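Equipment Planning Specialist, Handheld Capture and Bench Automation
Grosten – Operations and Procurement
Posted 5 Oct 2025
Full time, fixed term, renewable

Grosten runs data collection and bench testing for companies that build household manipulation systems. The equipment side of this work has outgrown the spreadsheet it started in. We are hiring one person to own the purchasing plan, the spares budget and the replacement schedule for handheld grippers, wearable camera mounts and the fixed arms used in playback testing.

The position reports to Nayeli Rivadeneyra, Head of Operations. Technical requirements come from the test group under Helmi Nurmi. The specialist does not set those requirements but is expected to question them when the price or lead time is out of proportion to the use.

Scope of the position

Handheld kits. Kits are bought, numbered and issued as left and right units. They go out to operators who work in ordinary rooms on ordinary tasks: laundry, bed linen, dishes, shelving. Jaws, batteries and charging leads wear at different rates and are ordered separately. The current plan treats a kit as a single line item. The first task is to break that line down by component and rebuild the yearly forecast from it.

Fixed arms. The Fondcombe site has 2 bench arms under a service contract with Mayrhofer. The contract is up for renewal, and the options are to extend it, to move to per-visit service, or to replace one arm and keep the other as a spare. A written comparison is needed before any of these goes to quotation.

Consumables and test goods. Garments, sheets, towels and containers are purchased in small lots and retired once they are stained or stretched. Spending here is low per item and poorly recorded. The specialist will set up a simple code list and a reorder point for each group.

Software. Inventory is being moved to Jikton. Asset records have been imported but not cleaned. Duplicate serial numbers, missing purchase dates and kits listed under a previous site are all known problems.

Typical duties

Prepare the equipment budget and revise it each quarter against actual use.
Request and compare quotations, including shipping, import duty and calibration.
Track lead times by supplier and flag orders that put a collection run at risk.
Keep the kit register, including pairing of left and right units after a repair.
Work out cost per usable recorded hour for each kit type.
Write short purchase justifications. One page is the normal length.
Visit collection rooms during working sessions to see how equipment is handled and where it fails.

The last item is not optional. A forecast based only on repair tickets has missed jaw wear on fabric tasks twice, and both times the shortage was found on the issue desk.

Purchasing authority

The specialist may approve single orders up to 3000 USD without a second signature. Larger orders go to the Head of Operations with the comparison attached. Splitting an order to stay under the limit is treated as a breach of policy.

Required

Experience in planning or buying technical equipment, in a lab, workshop, rental or production setting.
Confident use of spreadsheets, including lookups across files that were not designed to match.
Ability to read a mechanical drawing and a data sheet well enough to compare two parts.
Clear written English.
Willingness to lift and move equipment cases.

Useful

Prior work with robot arms, end effectors or motion capture hardware.
Knowledge of service contracts and depreciation rules.
Some Chinese. Part of the equipment labeling and supplier paperwork is in Chinese, and left and right units are marked that way on the housing.

A degree is not required. Applicants who have run a tool crib, a camera rental counter or a hospital equipment store are encouraged to apply.

Terms

The term is 14 months with a review for extension. The place of work is Fondcombe, with remote work possible on days without deliveries or room visits. Salary is set by experience and is stated in writing before the second interview. Travel between sites is paid.

How to apply

Send a resume and a note of one page or less describing an equipment purchase you planned, what it was expected to cost and what it did cost. If the two figures differ, state why. Purchases that went over budget will not count against you.

The process has 2 interviews. The first is a call with Operations. The second is on site and includes a paid exercise using a cleaned extract of the kit register. Applications are read as they arrive and the posting closes when the position is filled.

Send applications to the Operations desk at Grosten, marked "Equipment Planning". 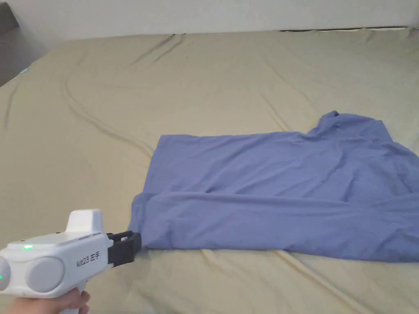 Left-hand unit of kit23 in use on a garment task.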